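退货的人与捡货的手

一家家族退货处理厂装上机械臂之后,谁在等谁

早上开工以前,比尔吉特·艾希霍恩要先去跟二号臂打个招呼。打招呼的方式是把显示屏上的红色提示点掉。夜里它又停了,停在一只料箱上方,屏幕上写着:“未找到可抓取物体。”箱子里有一双泳镜、一个手机壳、一袋没拆封的发圈和一只孤零零的登山扣。

“它说没有就没有吧,”她说,一边把发圈拿出来,“我丈夫找黄油也是这么找的。”

艾希霍恩在托伊贝尔公司(Teuber)干的是退货分拣,资历比车间里大多数照明设备都老。公司在德国北部一座小城的货运站背后,招牌上的字母U掉过一次,装回去时略微歪了,从此就那么歪着。进这道门的都是别人不要的东西:网购商城Hirkico卖出去又回来的杂货,零食订阅品牌Tastley寄到门口却没人签收的礼盒,尺码不对的、颜色不对的、心情不对的。工人们要做的,是把每样东西从混装的料箱里拿出来,看一眼,扫码,判定它还能不能再卖一次,然后送它上路。

这个行当很少出现在谈论未来的文章里。车间里有一股纸板和廉价香薰蜡烛混在一起的气味,蜡烛是退货大户。去年以前,这里的自动化水平可以用一台打包机和一台咖啡机来概括,后者的故障率更高一些。

现在多了两条机械臂。

老板的算术

埃克哈德·托伊贝尔是第二代老板,说话慢,爱穿带很多口袋的背心,口袋里装着卷尺、薄荷糖和一支从来没有墨的圆珠笔。他带我参观的时候,先看了屋顶(刚修过),再看了叉车(二手,但状态很好),最后才走到机械臂跟前,语气有点像介绍一个学历太高的女婿。

“您要知道,我不是为了赶时髦。”他说。

他的理由是招不到人。广告登出去,来面试的年轻人在料箱前站一会儿,问这份工作接下来会怎么发展。托伊贝尔想了想,告诉他们,接下来还有下一只料箱。年轻人很有礼貌地走了。

分拣线上一共13个人。老板说,他算过很多遍,每遍都是同一个结果:再过几年,这里面退休的会比来的多,而退货不会退休。Hirkico的合同里写着处理时限,超了要扣钱。Tastley的合同短一些,但里面有巧克力,到了夏天,巧克力的时限由它自己说了算。

于是他去找了Vuvov。这是一家做系统集成的小公司,把别人造的机械臂、别人造的相机和自己写的软件拼到一起,再派一个人来解释为什么它们今早合不来。报价单送到的那天,托伊贝尔把它放进背心口袋里,放了整整一个复活节假期。

“我太太以为我得了什么病,”他说,“我老是去摸那个口袋。”

我问他现在回本了没有。他给了我一颗薄荷糖。

十七秒

车间里的人提到机械臂,都绕不开一个数字:17秒。验收时写在纸上的就是这个:从料箱里找出一件东西,抓起来,放到扫码台上,手臂退回原位,17秒。

一个熟练工要快得多。玛蒂尔德·莱唐给我演示过,她左手拿起一盒拼图,右手已经在推下一件了,嘴里还在跟我讲她女儿的牙套。她是葡萄牙人,来这里之前在罐头厂做过,对一切声称自己“高效”的东西都抱有从沙丁鱼那里学来的谨慎。

“它慢,”她说,“可是它不去接孩子,不看手机,也不跟你说话。最后一条是个缺点。”

机械臂夜里也开着,账就是这么算平的。它在没有人的时候一件一件往外拿,早班来的时候,扫码台后面的架子上已经排好了一夜的成果,人只需要做后半截:看、摸、闻、打分。闻这一项没有写进任何流程图。退回来的运动鞋,鞋底干净,鞋带系得很规矩,照片上是全新的,莱唐把它凑近鼻子,放进了“已穿着”那一栏。

Vuvov的方案书里管这个叫“人机互补”。莱唐管这个叫“它挑软的,我吃硬的”。

她的意思是这样的。以前一只料箱里有难有易,一盒拼图、一本书、一个方方正正的电源适配器,这些东西拿起来就走,人的脑子可以趁机歇一会儿,想想晚饭。现在方方正正的东西全在夜里走掉了。早上留给人的料箱里,剩下缠成一团的耳机线、透明塑料袋、半开的化妆包,还有一种用很滑的料子做的桌布,抓哪里都像是抓错了地方。每一件都要想一想。

“一天下来手没有以前累,”她说,“头累。可是医保给你按摩肩膀,不给你按摩头。”

关于这一点,我后来请教了罗莎琳德·埃斯波西托。她研究仓储业的劳动过程,写过一本很厚的书,书里机器人出场很晚,排班表出场很早。她在电话里听我讲完莱唐的话,笑了一会儿。

“这是老故事了。机器把容易的部分拿走,管理者看到的是工作量减少,工人感到的是密度变大。两边都没撒谎,他们看的是同一只箱子,一个看见少了多少,一个看见剩下什么。”

她又问我,那里的人现在什么时候聊天。我说我没有注意。她说那您应该注意。

什么时候聊天

我回去注意了。

过去分拣线是一张长台子,大家面对面站着,料箱从中间过。聊天不占时间,手上有手上的事,嘴上有嘴上的事。谁家的狗动了手术,谁的前夫又出现在超市,情报沿着台子传下去,到末端时往往比出发时精彩。艾希霍恩坚持认为,这套系统的吞吐量从来没有人测过,但是非常可观。

为了给机械臂腾地方,加上围栏和光幕,长台子拆了,换成一个个朝外的单独工位。图纸上很漂亮,每人都有自己的屏幕、灯和一块抗疲劳脚垫。面对面变成了背对背。头一个月里,大家扭着脖子喊话,后来有人去看了颈椎,再后来喊话的也少了。

托伊贝尔过了很久才发现问题。他发现的方式是:咖啡机前开始排队了。人们把一上午没说的话攒着,在休息时间集中发货,休息时间因此变长。他先是想在咖啡机旁边贴一张告示,告示都打印好了,艾希霍恩看了一眼,把它翻过来,在背面画了一个工位布置图。

现在有两个工位又转回来面对面了,正好挨着二号臂的出料架。为了谁站那里,需要轮换表。艾希霍恩排表,别人提意见,意见很多。这大概是自动化给公司带来的第一项全新的行政工作。

手臂的看护人

蒂尔·拉特延是Vuvov派来的人。按合同,他应该在验收结束后离开,此后远程支持。他在远程待了很短的一阵子,又回来了,现在每周有几天在托伊贝尔二楼办公,桌上养了一盆植物,这在集成商派驻人员当中是放弃抵抗的标志。

他年轻,瘦,说话时喜欢先给出一个很乐观的句子,再用“不过”开头把它收回来。“抓取成功率已经很不错了。不过得看您往里面放什么。”“视觉这一块基本没有问题。不过透明的东西不算。”“线缆管理我们有一套很成熟的做法。不过您别走太近。”

二楼有一间试抓间。新品类进车间以前,要先在这里过一遍:拉特延往灰色的敞口料箱里放几样东西,让手臂去够,看它在哪里犯难。料箱搁在一张浅色木台面上,角上夹一只橙色手柄的弹簧夹。手臂身上印着KUKA,后两个字母看得很清楚,前面的被线缆挡得断断续续。黄的一根最粗,绕着橙棕色的关节兜一个大圈,黑的成把跟着它走,到下面又散开。

我去的时候,他正在为一把蓝柄剪刀发愁。
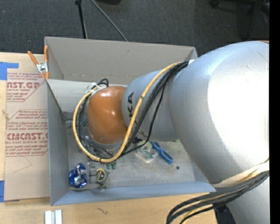 最后修改:二月,09:40(更正了轮换表一节中的工位说法)

剪刀的麻烦在于两个圈。圈是空的,软件却时常把它当成一块实心的东西,信心满满地朝正中间去。人不会犯这种错误,人从三岁起就知道剪刀中间有洞,并且知道手指应该放在哪里。拉特延说这话时带着一点委屈,好像三岁小孩占了什么便宜。

箱底还有一把卷尺,黑面,镶一圈黄。一包皱巴巴的蓝银两色锡箔包装靠在角落里,反光反得很热情。有一只透明塑料包,里头装着绿的东西,趴在手臂底下。拉特延对锡箔和透明包装的感情,接近于水手对雾的感情。

“反光的,相机看见的是灯。透明的,相机看见的是箱底。”他说,“我现在去超市,看货架都是这么看的:这个能抓,这个能抓,这个会要我的命。”

我问他,真正进车间的退货里,这类东西占多少。他说不少。我问不少是多少。他说Tastley几乎什么都用锡箔包。

这个情况签合同以前有人知道吗?他看了看植物。

艾希霍恩知道。她当时没有被问到。等Vuvov的人来做需求调研,带走的样品是办公室准备的,一盒一盒,棱角分明,条码朝上,像是去拍证件照。她路过时瞥了一眼,心想退货长这个样子的话,客人还退什么。但那天她有两托盘的蜡烛要处理,就走过去了。

这件事后来成了托伊贝尔公司的一个典故。凡是办公室做了什么看起来很整齐的安排,车间里就有人说:条码朝上。

艾希霍恩的料箱

转折发生在试抓间,起因是一次下班后的挑衅。拉特延在咖啡机前说,最近的测试结果很好。艾希霍恩问他箱子里放了什么。他说了几样。她点点头,第二天早上端来一只自己装的料箱,往台面上一放,抱着胳膊站在旁边看。

箱子里的东西并不稀奇,都是前一天从她手上过的:一条项链,链子开着;一副用橡皮筋捆住的扑克,橡皮筋已经老了;一件塑料膜包着的衬衫,膜上有油;一只会响的宠物玩具。还有半盒Tastley的礼盒,盒盖和盒身是两个意见不同的部件。

手臂上前,停住,换了一个角度,又停住,然后选了宠物玩具,捏得它叫了一声。

拉特延回忆说,那是他职业生涯中很安静的一刻,除了那一声。

从那以后,艾希霍恩每周上楼装箱。起先是拿她的午休时间,后来她去找托伊贝尔,说既然这是工作,就应该算在工作里。托伊贝尔摸了摸口袋,同意了。再后来出现了一个职位名称的问题。她的工资单上写的是“分拣员”,可是她每周有一部分时间在教一台机器什么叫退货,顺便教一个工程师。拉特延建议叫“数据质量专员”。办公室建议叫“流程伙伴”。艾希霍恩要求在名称后面先写清楚工资等级,名称他们可以自己留着玩。

谈判持续的时间比安装机械臂还长。我见到她时,等级涨了一级,名称那一栏填的是“分拣员(扩展)”。括号是她自己要求的。“这样他们每次打印都得想起来。”

埃斯波西托听到这一段时很高兴,要我把括号的事再讲一遍。她说她见过的大多数工厂里,这种知识是被白白拿走的:工人把难处指给工程师看,工程师改了软件,软件卖给下一家,工人得到一件印着公司标志的抓绒背心。

我回头问了,抓绒背心确实也发了。灰色的,Vuvov的标志在左胸。莱唐拿它垫猫窝。

新来的词

自动化给一个地方带来的东西里,词汇到得最早。机械臂还在路上的时候,“节拍”“异常”“人工介入”就已经在墙上的白板里住下了。

其中“人工介入”惹的麻烦最大。它的意思是手臂抓不起来,叫一个人去帮忙。每介入一次,系统记一笔,月底汇总成一张图,送给老板,抄送Vuvov。图上的线往上走,说明情况不好。问题在于谁的情况不好。最初几个月,图的标题里没有写明,办公室有位同事便很自然地在会上问:为什么早班需要这么多介入?

早班的人们彼此看了看。他们一直以为是自己在帮忙。

现在那张图改了名字,叫“手臂求助次数”。改名是拉特延做的,动了一行代码,他说这是他写过的反响最好的一行。线还是往上走或者往下走,可是会上的人看它的眼神不一样了,有时甚至有点心疼。

“异常”也被改造过。按系统的定义,凡是识别不了的物品都归入异常区,一排黄色格子。莱唐和她对面工位的同事给这些格子起了名字,有一格叫“圣诞节”,专放谁也说不清用途的装饰物;有一格叫“前任”,放刻了字的首饰和带名字的杯子。刻了字的东西按规定不能退,但每个月都有人试一试。机械臂对这一格的内容抓得很好,杯子形状规整,表面不反光。它一点也不在乎上面写着谁。

还有一个词是“它”。我在车间待了几天,留意到大家怎么称呼那两条手臂。早班叫“它”,晚班叫“同事”,带引号的那种语气。托伊贝尔叫“设备”。拉特延叫它们一号、二号,偶尔脱口而出“我的”,随即改口。艾希霍恩谁也不叫,她直接对着它们说话。

晚班的消失

有件事,我问了好几个人才拼完整。

从前公司有两个班。晚班人少,收工晚,但有夜间补贴,而且有晚班的脾气:放音乐,吃得比早班好,交接时总留下一点什么给早班,有时是蛋糕,有时是一箱难办的货。机械臂接管夜里以后,晚班缩短了,收工提前到晚上九点,拿得到补贴的那几个钟头正好被切掉。没有一个人被裁。这句话托伊贝尔对我说过好几次,每次都说得很认真,也的确是真的。

可是有几个人的工资单变薄了。他们被安排的时间更健康,能跟家人一起吃晚饭,能睡整觉,公司内部通讯里把这写成一项改善。一位晚班的老员工请我不要写他的名字,他说他跟太太感情很好,好的一部分原因就是晚班。

莱唐也是从晚班调过来的。她原本拿补贴的钱付女儿的牙套。调班以后,她跟办公室谈了一次,拿到一笔为期不长的过渡补偿,又主动报名去学手臂的日常维护:换夹爪上的磨损件,清洁镜头,出错后让它重新站好。学会的人有一份津贴,数目比夜间补贴小一点,牙套倒是够了。

“我在罐头厂就会修封罐机,”她说,“在这里待了这么久,没人问过我会什么。机器来了,他们突然问了。”

她现在随身带一块擦镜头的布,叠得很小,放在围裙口袋里。托伊贝尔有一次看见了,也给自己的背心里添了一块。

我把晚班的事讲给老板听,问他怎么看。他没有躲。他说他父亲那一代,有人在这个院子里拿绳子捆包裹,捆得又快又漂亮,后来打包机来了,那人去开了叉车,开得很不好,撞坏过大门。“他一直没怪我父亲,”托伊贝尔说,“可是每年圣诞聚会上,他都要给大家表演捆包裹。我那时候小,觉得很好看。现在想起来就不大舒服。”

他停了一下,说补贴的事还在算。我没有问是在哪个口袋里算。

客人来访

Hirkico每年派人来看一次。这回来的人一行好几个,穿着借来的安全鞋,在围栏外站成一排。托伊贝尔请拉特延准备演示,拉特延请艾希霍恩装箱。

这里有过一番内部争论。办公室希望箱子装得友善一点。拉特延的立场是中间偏软,他提议放七成友善的。艾希霍恩说可以,她去装。她装的那只箱子,据在场的人说,从上面看下去赏心悦目,盒子一个个平躺着,最上面那层条码朝上。

手臂干得很漂亮。一件,一件,又一件,客人们拿出手机拍视频。拿完最上面一层,露出第二层,是前一天原封不动的退货:耳机线、桌布、一双用塑料袋套着的拖鞋。手臂慢下来了,开始试探,换角度,亮了黄灯。莱唐走过去,开门,从箱子里取出那团耳机线,抖了两下,抖开了,搁到扫码台上,关门出来。从黄灯亮到她回到工位,客人们还没来得及把手机放下。

Hirkico的代表问,这种情况经常发生吗?

拉特延说:“系统已经非常稳定了。不过……”

托伊贝尔说:“您的客人退什么,我们就收什么。”

后来合同续了。续约时对方附了一个要求,希望在提升效率之后适当下调单件处理价格。艾希霍恩听说后毫不意外,她说这就是演示的坏处,应该让手臂从头到尾一直亮黄灯。

埃斯波西托对这个部分最不意外。她提醒我,在她的调查里,中小型承包商装上机器以后,省下来的钱常常在自己手里待不住,要么往上游走,变成客户的折扣,要么往旁边走,变成软件的年费。工人和老板隔着围栏互相猜疑,钱从后门出去了。我问她有没有什么办法。她说有一章专门写这个,是全书最短的一章。

夜里

离开之前,我请托伊贝尔让我在车间里待一晚。他想了想,给了我一把折叠椅和一件反光背心,并且关照我,咖啡机夜里会自己清洗,声音像有人进来,不要怕。

九点一过,最后几个人走了。灯灭掉大半,只留手臂上方的几排。我原以为会很安静,并没有,传送带在响,风机在响,两条手臂各按各的节奏伸进去,收回来。一号臂那边是书和光盘,进行得顺利,顺利得让人犯困。二号臂分到的是杂货。它把一只闹钟放到扫码台上,闹钟恰好响了。它接着去拿下一件,闹钟在那里响了很久。

半夜我走到围栏跟前看二号臂对付一包袜子。第一次抓,滑了;第二次,抓到了一角,提起来一半,又掉回去;它退回原位,重新看。我发现自己身体前倾,右手在空中做了一个捏的动作。大概每个在这里站过的人都做过这个动作。艾希霍恩说她头一个星期回家,切面包时都觉得旁边有个谁在学她。

第三次它抓起来了。我差点鼓掌。

凌晨时分出了一次错,黄灯转成红灯,手臂停在半空。屏幕上跳出一行字,要求呼叫值班人员。值班表贴在旁边,本周是莱唐,电话号码后面有人用圆珠笔补了一句:不着火不要打。

没有着火,我没有打。一号臂继续拿书。我坐回折叠椅上,吃了托伊贝尔塞给我的薄荷糖,在背心的反光条底下打了个盹,醒来时天还是黑的,大门那边有钥匙的声音。

艾希霍恩来了,比规定时间早。她脱下外套,换了鞋,把头发别好,绕过我走到屏幕前面,看了看那行字,又看了看箱子。

“袜子,”她说,“昨天就跟你说过,从脚跟那里拿。”

她点掉提示,开门进去,把剩下的几包摊平,又从底下翻出一只压扁的礼盒,放到耳边摇了摇,听见里面有碎东西的声音,便单独搁到一边。然后她出来,关上门,按下启动。二号臂抬起来,往右让了一下,重新伸进箱子。她没有看它,转身去开自己工位上的灯,问我要不要喝咖啡,说机器刚洗过,头一杯有股味道,让我等第二杯。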